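Speaker notes: Comparing two fingertips on the Volgate gripper
Ernska workshop, 22 April 2020
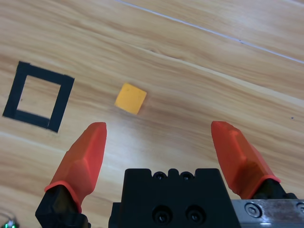
Katia Valentini wrote after reading the abstract that a cube is too easy and that any fingertip will pick one up. Fair point. Say so early. The cube is there so the object stays the same while the tips change.

Task: pick up the cube, put it down inside the black tape square. A cube touching the tape is a miss.

Two sets of tips. Rubbery orange-red covers with angled faces, then the bare fingers. Same arm, same wrist camera, same controller settings. 30 tries per set.

Results (go slowly here)
Covers: 2 misses, both at the put-down.
Bare fingers: 5 misses, 4 of them at the grasp. The cube turned as the fingers closed.

Mention the camera. It rides at the wrist, so both fingertips stay in view on the approach. Motion blur was a problem at the faster speed. We slowed the last part of the move for both sets.

Rogelio Dagdag will ask about wear. We have no numbers yet. The long run on the Catden arm was put off until December.

If time is short, skip the controller slide and go to the Sebastian parts list. Leave the results slide up for questions.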